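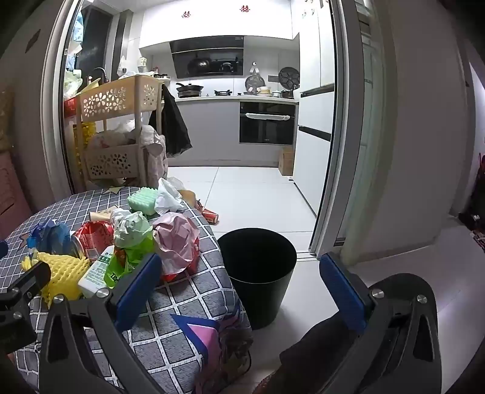

Vivell hand-held gripper, blue pad set

The Vivell is a two-finger hand-held gripper with an on-tool camera. Both fingers ride on black jointed frames held with silver screws, and each carries a long blue rubber pad. Opening at full trigger is 80 mm. Weight with camera is 658 g, without cable.

We compared it with the Kurkevden parallel gripper on household clearing: plastic bags, snack wrappers, foam fruit net, a bottle lying on its side, crumpled paper, all on a round table with the bin on the floor beside it. Each tool was given 165 picks in the same home.

Results

Vivell, blue pads: 62 failed or repeated picks fewer than the Kurkevden. Most of the difference came from thin bags and flat wrappers. On rigid items the two tools were level.

Camera view: with the fingers wide apart, both pads and the floor between them stay in view – useful when lining up a drop over the bin.

Soft items 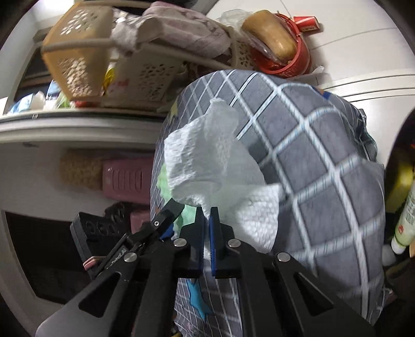 Posted 20/04/2025 by Flandier Test Bench

Crumpled paper towel is held between the pads by its lower folds. For this material use the low spring setting. The high setting flattens the towel and gives no better hold. Patterned cloth behind the item had no effect on manual work, but check your own segmentation before recording on it.

Pads are sold in pairs and fit all frames made after January. The Barbu controller reads finger position only – pad force is not logged. Cable and charger are ordered separately.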